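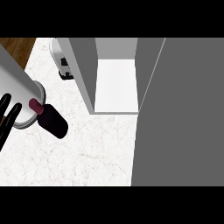
Hospitality and Food Service 351
Unit 3: Choosing and Caring for Kitchen Work Surfaces
Handout for students, Hirnville campus
Instructor: Warrick Goodwin

Purpose of the unit

This unit covers the materials most often used for work surfaces in homes and small commercial kitchens, the ways in which each material wears, and the cleaning routine expected of students in the teaching kitchen. Students should read the handout before the first practical session. The reading from the course packet begins on page 200.

Natural stone

Marble is a metamorphic rock formed when limestone is changed by heat and pressure. It is made up mostly of calcite, a fairly soft mineral that reacts with acid. The colored veins in many marbles come from clay, iron oxides and other impurities present in the original limestone. A vein may or may not be a point of weakness, and a slab should be inspected under good light before it is cut.

Marble is valued for pastry work. It conducts heat away from the dough, so that butter stays firm during rolling. Its chief drawback is etching. Lemon juice, vinegar, wine and tomato will dull a polished finish within minutes. An etch is a change in the stone itself and cannot be washed off. A stain, by contrast, is a substance that has soaked into the pores, and it can often be drawn out with a poultice.

Granite is harder and resists acid far better. Most granites still benefit from a sealer, which slows the entry of oil and water. Students often assume that sealing marble will prevent etching. It will not. The sealer protects against staining only.

Wood

Hardwoods such as maple are used for butcher block. End-grain blocks are kinder to knife edges than boards with the long grain facing up. Wood must be kept oiled with food-grade mineral oil and should never be left standing in water. Where a wood surface meets stone, the joint needs room for movement, as wood swells and shrinks across the grain with changes in humidity.

Stainless steel

Stainless steel is the usual choice in commercial kitchens. It does not absorb liquids and tolerates hot pans. It scratches readily, and chloride bleach left on the surface can cause pitting. Wipe in the direction of the polish lines.

Cleaning routine

Remove food debris with a scraper or dry cloth. Wash with warm water and a neutral detergent, rinse with clean water, and apply the sanitizer at the strength given on its label. Allow the full contact time before the surface is used again. Do not use vinegar or scouring powder on marble. Spills of oil or fruit juice should be blotted, as wiping spreads them.

Written assignment

Compare two surface materials for a bakery of your choosing. Discuss first cost, upkeep and suitability for the work performed. Students who attended the visit to the Clenduvthorpe stone yard may use their notes as a source. Submit the paper in Room 561, Skurton Hall, by the end of the last class meeting in January. Late papers require the written approval of the instructor.

Terms to know

Calcite, etching, honed finish, poultice, end grain, pitting, contact time.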